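Ticket 2202
Product: Erkik tabletop arm kit, parallel gripper version
Customer: Bretanport (evaluation unit)
Opened by: Nicanor Gallardo
Assigned to: Gwion Nicholas, Magagula support
Priority: Normal
Status: Closed

Initial report (Gallardo)

We have the Erkik kit on trial through the end of February and are running the block stacking routine that comes with it. The pick is fine. The place is not. The arm carries the top block over to the lower one, stops in the right spot as far as I can tell, and then opens with a small gap still under the block. The block drops and lands crooked, or it slides off. Sometimes the lower block gets pushed sideways before the gripper opens, so I don't think it is only a height problem.

We are running the stock routine with no edits to the motion file. Speed is at the default. I did change the work surface: the arm is set up at our play kitchen counter and the blocks are stacked on the cooktop, because that is where we want to use it if we buy. I ran the table height setup again after the move.

Log attached. The warning that keeps coming up is 1284, "place contact not confirmed."

Reply (Nicholas)

Thanks for the log. 1284 means the arm reached the end of its downward move without feeling the contact it expected, and then timed out and opened anyway. That matches the drop you describe.

Two questions before I suggest anything:

Which point did you touch off on when you ran the table height setup?
What is the place timeout set to? It is on the second page of the gripper settings.

Please also send a picture of the arm with the top block held over the lower one. Pause the routine just before release.

Reply (Gallardo)

I touched off on the white counter, between the cooktop and the sink. It was the easiest place to reach. Timeout is 2000 ms. I have not changed it.

Picture is from this morning, paused before release with the yellow block over the green one.

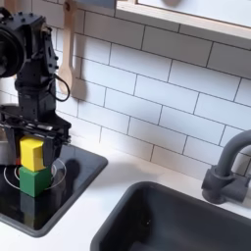
Attachment 1, ticket 2202: yellow block in gripper, green block on cooktop, routine paused.

Reply (Nicholas)

That helps. The side-to-side position looks good to me and the fingers are on the left and right faces of the yellow block, so I would leave the grip alone. The blocks are very close together, which makes it hard to judge a gap from this angle. I would rather measure it.

My guess is the height reference. You set zero on the counter, but the green block is standing on the cooktop. If those two surfaces are even slightly different in height, every place will be off by that amount. The cooktop also looks glossy, and a block may slide more easily there than on the mat we ship with the kit. That could be your sideways push.

Please try the following, in this order:

1. Clear the blocks and run table height setup again, touching off inside the burner rings where the lower block goes.
2. Measure one of your blocks and enter the height under Objects. Don't use the preset.
3. Set approach speed to Low for the place move only.
4. Run the stack again and send me the new log.

Leave the timeout where it is for now. A longer timeout would hide the warning and not fix the height.

Reply (Gallardo)

Steps 1 and 2 done. The new reference is different from the old one, so you were right about the surface. The preset block height was also a little off from what I measured. I did not do step 3 yet because I wanted to see what the first two did by themselves.

The yellow block now goes down without a drop and I don't get 1284. The lower block still slid on 3 of the runs. It moves toward the sink each time.

Reply (Nicholas)

Good. Please do step 3 now. If it always slides the same way, check that the arm base is clamped tight as well - a loose base will lean a little as the arm reaches out, and the top block then comes down at a slant.

Reply (Gallardo)

One base clamp took most of a turn to tighten. I also set the place move to Low. I ran it through lunch and the lower block stayed put. No warnings in the log.

Two comments for the product people, if you can pass them on. The setup screen says "touch off on table" and should say to touch off where the object will be placed. Also, the block height preset is easy to miss. I went through the manual twice before I knew it was there. Apart from that the kit has been fine for us, and I expect we will ask for a quote on a second one for Divport.

Reply (Nicholas)

Both passed on. The setup wording is already on the list for the next manual update. I have added your note on the preset to the same entry.

For the quote, write to sales and mention this ticket number so they have your setup on record. Closing this one. If 1284 comes back, reply here and the ticket will reopen.

Resolution: height reference reset on cooktop surface, object height entered by hand, place speed set to Low, base clamp tightened. No parts replaced.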